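Sikcombe has a new council leader

August 7, 2021

The vote was on the agenda as item eight and took less time than the apologies for absence. Tollelley district council now has its third leader in two years, and I watched the whole thing on the council's video link from home.

The result was 203 pages in the making, if you count the Prukier report into the depot contract. The old leader went soon after it was published. He said he wanted more time for ward work.

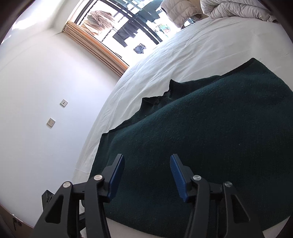 Our ward, Sikcombe, has had the leadership before, and it did us little good. The new leader promised to bring back evening meetings and to publish the contract with Bustamante in full by November. I will believe the second when I can read it. Evening meetings I would welcome, though the chamber is badly heated and I would go in a thick jumper, something like the dark green knitted one spread out on the white sheet.

The opposition abstained and one member asked for that to be minuted. Next comes the choice of a deputy, which needs a full meeting. Papers are due out a week before, and I'll put the link up when I have it.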